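Laundry Day at Drodari House – Gallery

Welcome to our small gallery page. Drodari House is a shared home with three floors, and most of us came from other countries to study or to work. In February we started to fold our clothes together one evening each week, and Urmila Grewal asked me to collect the pictures in one place. I write the lines under them, so please forgive my English where it is not perfect.

We use the beds for folding, as the table in the kitchen is too narrow for anything bigger than a towel. Room 207 is the favourite. It has good light until late, and you can walk around the bed without hitting your knee. 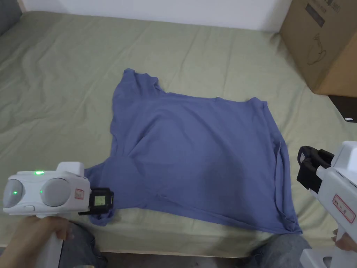
Blue-violet T-shirt on the green sheet, still to be folded.

T-shirts are the things we discuss most. Vivek Dhillon folds the sleeves to the back first and then brings the bottom up to the collar. Rekha Sisodia prefers to fold the shirt in half along its length, so the two sleeves lie one on the other. Both ways are fine for the drawer, but Rekha's shirts take less place in a suitcase.

Before the first fold, please pull the collar straight and open the hem with your flat hand. Small wrinkles in the middle will mostly go away when you do this. Cotton is easy – thin sport shirts slide and need more patience.

The fitted sheets are still our weak point. Isauro Zavala promised to show us how he puts the corners inside each other, and I will add his pictures when I have them. If you live in the house and have pictures of your own, leave them with me in room 233 or give them to Urmila.

Yesenia Cuervo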